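Section 3: Fitting the Terkari flyscreen

Read all of it before you open the clips. The clips know when you haven't.

1. Measure the inside of the window frame in 2 places, top and bottom. Older houses will give you two different answers. Use the smaller.

2. Lay the screen on a clean table, mesh side up.

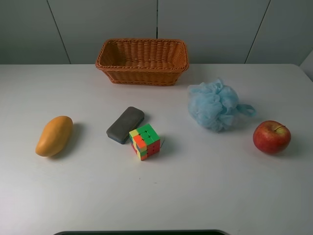 Table with basket, fruit and puzzle cube.

3. Press the corner clips in by hand. There are 9 in the bag and you need eight — the ninth is for the one that goes behind the fridge.

CAUTION: Do not use a hammer. It is quicker, once.
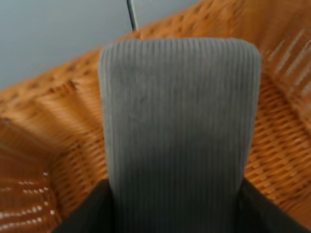

Page 9

4. Run the Covine seal into the groove, starting at the bottom left. Don't stretch it, or it will shrink back by September and let the mozzies in.

5. Leave a gap of 3 mm at each side.
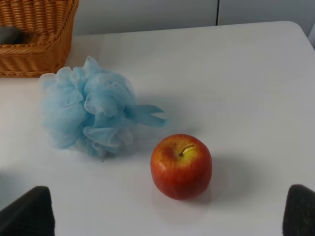 Check the mesh before you hang the screen. It should sit flat, with no ripples. If it has bunched up into ruffles like a bath pouf, pull the seal out and go back to step 4. Colour is no guide, as grey and charcoal mesh behave equally badly.

6. Hook the top edge in first, then swing the bottom home until it clicks.
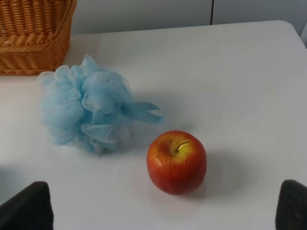 Hok-lam Tam writes that his clicked at the top and never at the bottom, and that turning the screen upside down fixed it. We have tried this and it works.

Filed under: Windows & Screens / Fitting guides

Related guides
Pellegrini sash locks
Tetum awning winders
Cleaning window tracks

Contact us | © Terkari 2025 | Back to top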